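Opinion | Home & Money

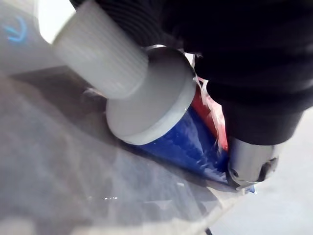 A tube with a wide white cap.

I canceled the last of my household subscriptions in June, and I have been insufferable about it ever since. My sister has asked me to stop bringing it up at dinner, so you get it instead.

It started with dish soap. Cistine had one of those sign-up deals, first box half off, and I thought, sure, I use soap, I will always use soap. Then came the paper towels, the razors, the coffee from Patusetti (very good coffee, I have no quarrel with the coffee) and at some point the vitamins I don't even like. When I finally sat down with my card statements I had spent $900 in a year on things that just showed up, and 26 rolls of paper towels were living on top of my dryer.

The pitch is always that you'll never run out. Fine, but I don't mind running out! Running out is how I find out what I use. It turned up some odd stuff in my case – I go through hardly any shampoo and a shocking amount of mustard. A box that arrives every four weeks has no idea about any of that, and after a while neither did I.
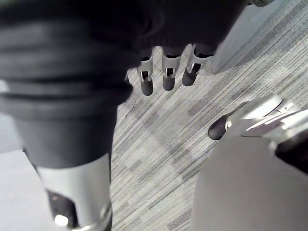

And then there's the canceling. I clicked through so many "are you sure" pages for the vitamins that I forgot which thing I was quitting. One of them offered me two free months and then charged me for the second. I know plenty of people find all this a real help, especially if they can't get to a store easily or have a new baby in the house, and I'd never tell them to quit. I do think the rest of us got talked into it a little at a time, a few dollars here and there, for a chore that wasn't bothering us much.

These days I keep a list on the back of an envelope and walk over to Gandum when it gets long. If they're out of something I try Ng, across the parking lot, where the aisles are narrow and the batteries are next to the birthday candles for some reason. I buy one of whatever it is. Sometimes I forget and have to wash dishes with hand soap, and the dishes come out fine.

My total for household stuff since I quit is $381, mustard included. My sister says I'm leaving out the snacks I pick up every time I go in, and okay, yes, I am. Those are groceries. I'm still working through the paper towels.

Last updated: Oct 17, 2023

Contact us | © 2023 All rights reserved | Back to top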